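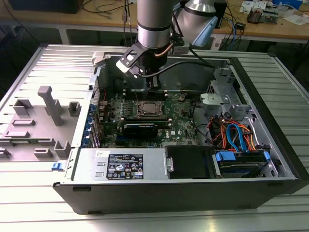
# Kestham: memory slot examples, README

4 min read | Print this page | E-mail this page
3 shares | 5 comments

Hello! If you've landed in this folder you probably want examples of a robot arm working around the memory slots of a desktop computer, and you've come to the right place. I look after this set, so any mistakes in these notes are mine (do tell me about them, I'd much rather know).

## What you get

Kestham has 279 episodes in it. Each one is a single go at the job, from the arm setting off to the arm stopping, and each has its own folder with:

- `video/` – the fixed camera view, looking down into the case
- `arm.csv` – joint positions and how far the gripper is open
- `note.txt` – whatever I typed at the time, sometimes only a word or two

Most of the notes are dull. A few are me grumbling about a cable.

The task label is either `reach` or `pull`. I know that's a bit thin! We started out with 8 labels and people couldn't agree on where one ended and the next began, so I folded them all down in January and life has been much easier.

## How the case is set up

It's a Dell tower on its side, side panel off and lying flat to the left, black front bezel nearest the operator. Everything else stays in: graphics card, power supply, hard drive, the big loop of coloured cables by the drive cage. I did think about stripping it all out to make things simpler, but a real machine on a repair bench is full of stuff to bump into, and that's what Manent (our learning code) has to cope with. 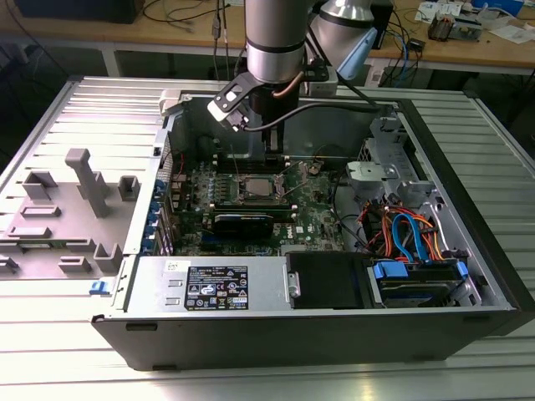

Going in straight from above works best, fingers pointing down and the wrist kept clear of the cage. If you come in at a slant you'll catch something sooner or later, and I've left those episodes in too, marked `bump` in the note.

## Known niggles

The aluminium bench is shiny and throws bright bands across the picture. If you crop, crop to the inside of the case.

The clock on the arm and the clock on the camera don't start together. Merrick, our little loader script, lines them up for you, so please use it and save yourself an afternoon.

Anything over 2000 rows in `arm.csv` means I forgot to press stop. Trim the end.

## Using it

Copy the whole folder off the Hudgate drive before you train, please, as reading it over the network slows everybody down. Then point Merrick at your copy and it'll make the splits. Keep episodes from one session together or your test scores will look far too good (I've done this, it was embarrassing).

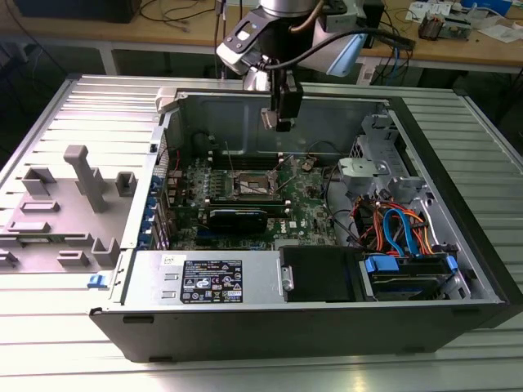
**Ekua Ansah**
Data collection lead, Hudgate

Last edited 13 October 2020. I've fixed the two folders with swapped labels and added the missing notes. Next on my list is a second case with a different board, so if you've got an old tower going spare, drop me a line!

Print | E-mail | Share (3)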